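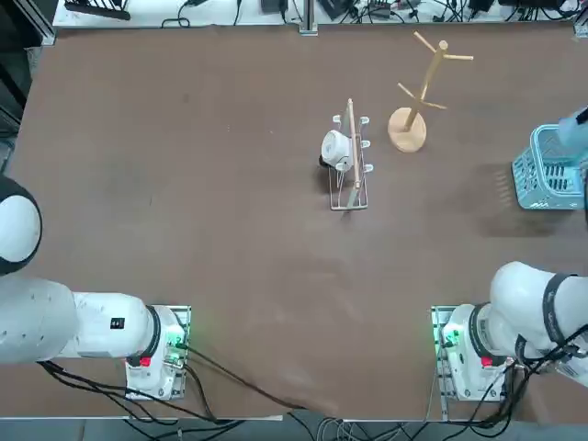
Pale patch on brown table top, refinish or leave it?

Posted by Yip in Home and Furniture, Friday, August 10, 2018

I have a brown table that came with the house when we moved to Sterdale. It gets used every day. The top has a dull finish and over the years it has picked up scuffs and one pale area near the front where people rest their arms and slide things across. I don't know what the finish is. Water does not bead on it anymore, it just sits there and leaves a darker spot that goes away after an hour or so.

I have tried dish soap and warm water, then a spray furniture polish. The polish made the whole top look better for a day and then the pale area came back. My brother-in-law says to sand it all down and put polyurethane on it. A shop in Drernthorpe quoted me $616 to strip and refinish it, and they would keep it for two weeks. I paid nothing for the table so that seems like a lot.

What I want to know:
Can I fix only the pale area without doing the whole top?
Does the spray polish cause problems if I want to put a finish on later?
Is there any way to tell what finish is on there now?

I have a palm sander and a garage. I have never refinished anything.

Mélanie Morin

Don't sand yet. You need to find out two things first, whether the top is solid wood or veneer, and what is on it.

For the first one, look at the underside and at the edge. On solid wood the grain on top carries over the edge and down the end. On veneer you will usually see a thin line where the top layer meets the core, or a separate strip glued along the side. If it is veneer, keep the palm sander off it. Old veneer can be thick enough to take some sanding but newer veneer is very thin, and once you go through it you can't put it back.

For the finish, pick a place that doesn't show. Put a few drops of denatured alcohol on a cotton swab and hold it there for a minute. If the surface gets sticky, it is shellac. If nothing happens, try lacquer thinner the same way in a different place. Lacquer will soften and go smooth. Polyurethane will either do nothing or wrinkle up a little. If the liquid soaks straight in both times, you have oil or wax, or the finish is gone. Open the garage door and wear gloves for this.

From what you say about the water, I would guess the finish is worn through or it was only ever oiled. 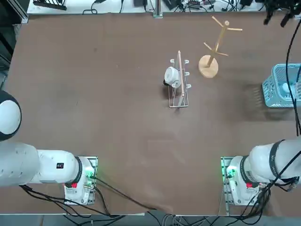

If it is oil, then yes, you can treat the pale area by itself. Clean the whole top with mineral spirits on a rag, change the rag often, and let it dry overnight. Rub the pale area lightly with 0000 steel wool, going with the grain. Wipe off the dust. Put on a thin coat of Danish oil in a brown close to what you have, wait fifteen minutes, wipe off everything that is still wet, and leave it until the next day. Two or three coats should bring it close. Then do one coat over the whole top so the sheen matches. Lay the oily rags out flat outside to dry. They can catch fire if you leave them in a pile.

If it is polyurethane, a spot repair will nearly always show. You would have to scuff the whole top and recoat it.

The spray polish does matter. A lot of them have silicone, and new varnish will pull back from it and leave little craters. Mineral spirits gets some of it off but not always all of it. A coat of dewaxed shellac before the varnish takes care of the rest.

Folunent

had the same thing on my desk. i used one of those scratch cover liquids from the hardware store, the dark one. took five minutes. it wears off and i do it again every November. $616 is crazy for a free table

Yip

Thank you both. There is a thin line along the edge, so I think it is veneer. I will do the swab test underneath this weekend and the sander is staying on the shelf.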